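Culley Workplace Services Forum
Board: Shared Rooms and Furnishings
Thread: Table surfaces and trays in the second-floor sorting room

Posted by L_Hsu_Facilities
January 18, 2025

Colleagues,

The Facilities Office is reviewing the furnishings of the second-floor sorting room and invites comments from all departments that use it. Two matters are open. The first is whether the white tabletops should be kept or replaced with a darker surface at the next refit. The second is whether small items should continue to be sorted into trays on the table, or whether departments should return to the divided drawers along the corridor wall.

The present tabletops were supplied by Hirvonen and are under contract until July. Any request for a change must reach this office before the contract is renewed. Please keep replies to the two matters listed. Requests concerning heating should go to the building desk.

Lai-ching Hsu
Facilities Office

Posted by mailroom_lead

The mailroom supports keeping the white surface. Our staff sort labels, clips and small fasteners, most of them dark, and these are easily found on a white table. On the former gray tables, items were regularly left behind and recovered by the cleaning crew. We would ask only that the surface be wiped at the end of each booking. The present notice says "as needed," and departments read those words in different ways.

Posted by S_Chung_Records

The Records Department does not fully agree. Our work in the room consists largely of sorting white index cards and sleeves, and a white table is the least suitable surface for that purpose. A card lying flat near the far edge is easily missed. We do not request that every table be replaced. One darker table, or a set of darker mats available at the door, would be sufficient.

On the second matter, Records strongly supports the trays. The blue tray provides the contrast that the table does not, and its rim keeps cards from sliding off when the next person sits down. 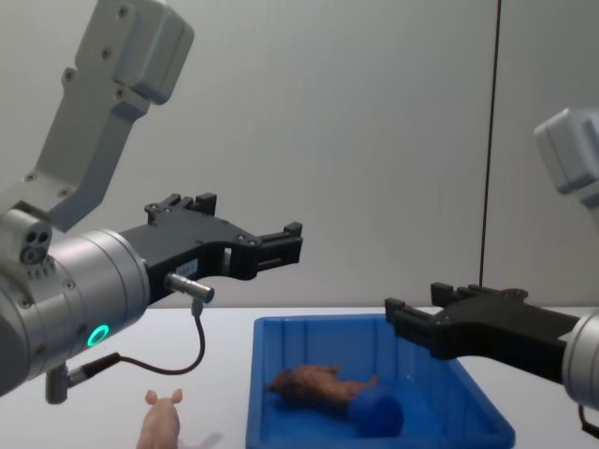 Blue tray on the white table, second-floor sorting room.

I would draw attention to the placement. A tray set down on the open tabletop can be reached from either side, and this has suited our work very well. The corridor drawers can be reached from one side only, and two people cannot use them together without standing in the walkway.

Shih-chieh Chung
Records Department

Posted by archive_desk_2

We concur with Mr. Chung regarding the trays but not regarding the mats. Mats were tried in the annex and they curled at the corners within a season. They also collected dust underneath, and it was never settled which department was to clean them. If a darker surface is required, it should be a fixed one.

Posted by purchasing_rk

For the information of those posting above: Prolico has quoted 417 dollars for one replacement top in dark green, fitting included. Zetari offers a mat at 19 dollars, and states that it is weighted at the edges and does not curl. Purchasing holds no view on the matter, but the difference in cost will be raised when the request is reviewed.

Posted by mailroom_lead

The mailroom would accept the Zetari mats on a trial basis, provided that they are stored upright and not left on the tables between bookings. We remain opposed to a dark fixed top. The room is shared, and our bookings are the longer ones.

On trays, our position differs from that of Records. Trays are useful during sorting, but they are too often left half full at the end of the session. The next department must then decide whether the contents may be moved. The drawers at least carry names.

Posted by S_Chung_Records

That is a fair objection. The trays could carry names as well. Records is prepared to label its own and to return them to the shelf by the door after each booking. I would not wish to see the trays withdrawn over a question of labeling.

As for the length of bookings, I would respectfully note that ours are shorter and more frequent. I do not believe that either should decide the color of a table.

Posted by L_Hsu_Facilities

Thank you for the replies received. The office will proceed as follows.

The white tabletops will remain in place for the current contract period. Two Zetari mats will be purchased for trial and kept upright in the rack beside the door. Trays may continue to be used. Each must carry the name of its department, and an unlabeled tray found after a booking will be emptied into the lost items box at the building desk. The notice will be amended to read "wipe the table at the end of each booking."

Posted by archive_desk_2

We request that our reservation regarding mats be recorded. May we also ask who is to clean beneath them?

Posted by L_Hsu_Facilities

The reservation is noted. The department that lays out a mat is to wipe beneath it when it is lifted. This will be added to the notice.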